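Home | News | Events | Recipes | Back Issues | Contact

Mango Season at the Panden Room

Jul 7, 2024

The first boxes of mangoes came in during May, and we have had fruit on the tables most weeks since. Boonmee Tanasarn orders them by the case through a wholesaler he has used for years. This season he has brought in 115 mangoes. We gave 100 of them out or used them at the fruit table, and the rest went soft before we got to them. He would like people to take more home next time.

The fruit table is open to all members and their guests. You do not need to sign up. Bring a small knife if you have one you like, and a container with a lid if you plan to take cut fruit with you. We have plates, boards and a drawer of shared knives. The good one is the old Sabatier paring knife that Jintana Wannasri donated. Please wash it by hand and put it back in its sleeve.

Several members asked how to tell when a mango is ready. Color is not much help. Some kinds turn deep yellow well before they are ripe and others stay green the whole way. Press gently near the stem end with your thumb. If it gives a little, and you can smell the fruit there, it is ready to cut that day. If it is hard, leave it out on the counter and check it every day. Do not put a hard mango in the refrigerator. A ripe one will keep in there for a few more days.
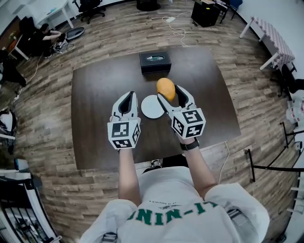 A mango and a white plate at the brown table.

For cutting, Jintana stands the mango upright with the stem end down and slices along each side of the pit. The pit is flat, so turn the fruit until the narrow side faces you before you start. Score each cheek in a grid without going through the skin, push it inside out, and cut the cubes off onto a plate. The strip left around the pit can be peeled and trimmed. If the fruit is slippery, dry it and your hands with a towel before you go any further.

Kenza Slaoui made a salad last time that went quickly, and she has given us the recipe. Use 3 ripe mangoes, cubed, a small red onion sliced thin, the juice of two limes, a handful of chopped mint and a pinch of salt. Add a little chopped green chili if you want it. Let it sit for 10 minutes and serve it the same day. She says it does not keep well overnight because the onion takes over.

A few notes on the room. Mango juice is sticky and it dries hard on the wood, so wipe the table with a damp cloth as soon as you finish and go over it again with a dry one. Pits and peels go in the compost pail by the sink. The pail is emptied in the evening, and if it is full before then, tie up the bag and start a new one. Plates should be scraped before they go in the rack.

Theerawat Srithong is collecting recipes for a handout on summer fruit. He has plenty for mango and nothing yet for plums or apricots. Leave yours in the folder at the front or give it to him in person. Please write down amounts where you can.

The next case should be in within two weeks. Montri Kongkaew has the list for anyone who wants to buy whole fruit at cost.

3 comments | 106 shares

Previous item | Next item | Back to top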